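4. Fitting and adjusting the head strap

The Pudirow headset weighs more at the front than at the back, so most complaints about sore cheeks or a blurred view come from the strap and not from the lenses. Work through this section the first time you wear the headset, and again whenever a different person uses it.

Before you start

Take off hats, hair clips and large earrings. If you wear glasses, fit the spacer (section 3) first. Charge the battery for at least 60 minutes, or the set-up screen may switch off before you finish.

4.1 Putting the headset on

1. Loosen both side straps until the ends reach the stitched line.
2. Loosen the top strap and leave it hanging over the back.
3. Hold the front of the headset with one hand and place it against your face.
4. With the other hand, pull the back cradle down until it sits under the bump at the base of your skull.
5. Tighten the side straps evenly, a little at a time.
6. Fasten the top strap. It should carry the weight without pulling the headset upwards.

Note: The cradle is the part people most often get wrong. If it sits on the crown of the head, the headset will slide down as soon as you look at the floor.

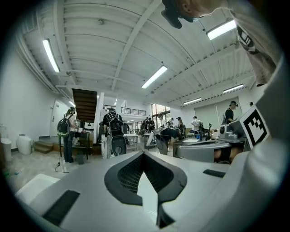
Figure 7. Headset worn over the face, seen from below.

4.2 Checking the fit

1. Look straight ahead and read the line of small text on the set-up screen.
2. Look down at your feet, then up at the ceiling. The text should stay sharp.
3. Turn your head from side to side at normal speed. If the headset lags behind, tighten the side straps by one notch.
4. Slide one finger under the cheek pad. If it will not go in, the straps are too tight.

Light coming in around the nose is normal with the standard pad. The deep pad (Villca size 2) closes most of the gap and is sold separately.

4.3 Setting the lens distance

1. Press and hold the wheel under the left lens until you hear a click.
2. Turn it slowly until the two green lines on the screen become one.
3. Let go of the wheel. The setting is saved under the current user name.

The headset stores settings for up to 200 users. Older ones can be removed from the Users menu.

Caution: Do not leave the lenses facing a window or any strong lamp. Sunlight can mark the screen within minutes — this damage is not covered by the guarantee.

Caution: Stop and rest if you feel dizzy or sick. Do not drive or use a ladder until the feeling has gone.

4.4 Cleaning the pads

Unclip the face pad and wipe it with a damp cloth. Leave it to dry flat, away from radiators. Replace the pad when the foam no longer springs back. Spare pads and straps can be ordered from Brunameck, with orders placed before noon on Friday sent out the same day.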